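Tarkavstead Tenants' Association
Minutes of the July meeting, held Wednesday, 7:00 p.m., ground floor meeting room

Present: 19 households, Brenda Iturra in the chair. Apologies from three households on the fourth floor.

1. Minutes of the last meeting
Approved with one change. Under "Laundry," the words "will be repaired" were replaced with "may be repaired," as the machine is still out of order.

2. Water pressure
The management company, Rurnent, wrote to say the pressure problem on the upper floors has been solved. Members from the upper floors disagreed. One said her shower takes so long to warm up that she has stopped waiting. The chair asked how Rurnent had checked. The letter does not say. It was agreed to ask for the readings, the time of day they were taken, and which floors were tested. Two members doubted there were any readings to ask for.

3. Rent notice
All apartments received notice of a $47 monthly increase to pay for "building improvements." The improvements listed are new lobby paint, a parcel shelf and signs. Members asked whether the increase ends once the paint is paid for. Rurnent's answer by phone was that it would be "kept under review." The chair said she had heard the same phrase used of the old parking fee, which we still pay. A letter will go out under her name asking for the costs in writing.
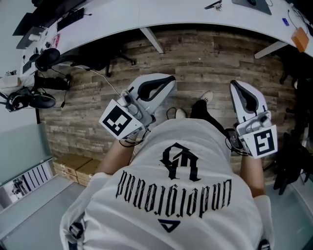 4. T-shirts for the summer fair
The Enache print shop has quoted for 100 shirts with the association's name across the back. Several members thought this was far too many, given that nearly 30 are left over from the last order and are sitting in the boiler room. There was a long discussion of lettering. The younger members want an old-style blackletter, like the big black gothic letters across the shoulders of the white T-shirt in the picture. The objection was that such letters are hard to read, and that a visitor to the fair could stare at our backs all afternoon without learning who we are. A show of hands was inconclusive. Enache will be asked for a price on 40 shirts in plain capitals and a sample of the other style. No money to be spent before the next meeting.

5. Bus stop
The city proposes moving the Tremport bus stop to the far side of the avenue "to improve access." It was asked whose access. Anyone coming from our building would have to cross four lanes, and the light is short. A member who went to the public session reported that the map on display did not show our building at all. Objection to be filed. Members are urged to send their own as well and not to copy ours word for word, as the city counts identical letters as one.

6. Other business
The bike room lock sticks again. Rurnent's advice to "lift and turn" was tried by several people and found to work on some keys.

A proposal for a shared online calendar was put off. The last one had two entries in it, both of them tests.

Meeting closed at 8:40 p.m. Next meeting in September, same room, unless the room is being painted.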